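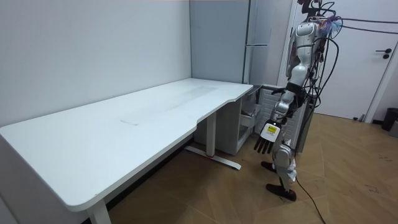

Cleaning and resetting a white desk takes one short session if the work is done in a fixed order. The method assumes a painted or laminated top on metal legs, with storage underneath and another appliance close by. Clear the top before any liquid is applied. Marks on white show best when the surface is bare: a faint grey smear runs across the middle of this one, and a pale rectangular mark sits nearer the front edge. Treat the two separately.

1. Dry wipe. Use a folded microfibre cloth and work from the back edge to the front.

2. Drinks. Check that caps are fully closed before moving bottles, and keep them upright.

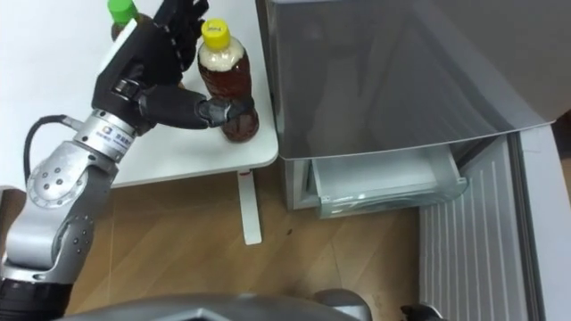
Wipe the base of each bottle before it goes back. Sticky rings left under a base will pick up dust and turn grey.

3. Wet wipe. Mix 2 ml of washing-up liquid into 70 ml of warm water. Dampen the cloth, wring it out and wipe with light pressure. Do not use scouring pads.

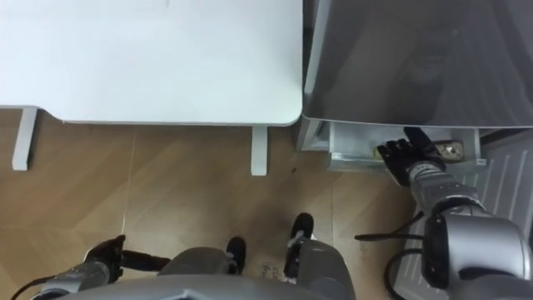

Reading time: 2 min

4. Drawers. Open each drawer fully and take out loose fittings and other small parts. Wipe the tray, dry it, and return only what belongs there. Parts that cannot be identified go in a labelled bag.

5. Edges and cut-outs. Follow the curve of the front edge with one finger behind the cloth.

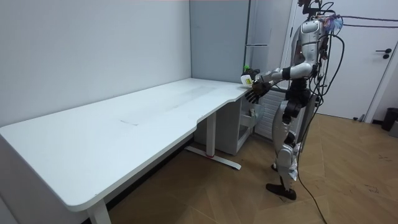 Dry the edge at once, then wipe the feet and the floor beneath them. Leave the top clear for 13 minutes before putting anything back.

Ju-won So
Last revised 29/03/2025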